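Urnero open day, Cetbridge
2021-04-15

Got there late, bus from Rastside was a nightmare. Missed the welcome talk and most of the biscuits. Quick notes before I forget it all.

What they do

Soft toys. Urnero have been in Cetbridge for years, small place, bigger inside than it looks. The stuffing room first – noisy, fluff on everything, fluff on me. They get through almost 3,000 toys in a good month, February was slow apparently. 85 patterns on the books, mostly animals. Dogs sell, owls don't.

Upstairs, the finishing room

Best bit of the visit. Big window, grey frame, green trees right outside and white flats or offices behind them. Nice light for looking at fur, which is the whole job up there. Brushing, trimming, checking the eyes.

The calico cat is the one everybody wanted to hold. Large thing. Long shaggy fur, black and tan and a sort of golden orange on the head, then a really bright orange patch underneath next to the white. Eye nearly black in the middle, very glossy. There was a blue plastic tray with ribbed compartments or grooves on the grey table too, didn't get round to asking about it.
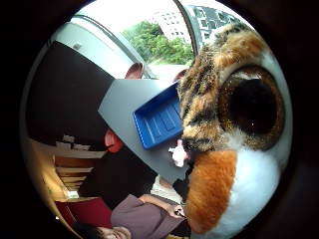

Shop and getting home

Seconds shelf by the door, from 5 pounds. Went fast. They'd put out 200 odd bits of offcut fur in bags as well, good for craft people, I got two. The Crăciun range (winter stuff, red hats) was half price and I wish I'd bought the bear.

Tea was fine. Parking looked awful – go by bus, but not teh one I got. Wear something that doesn't pick up fluff.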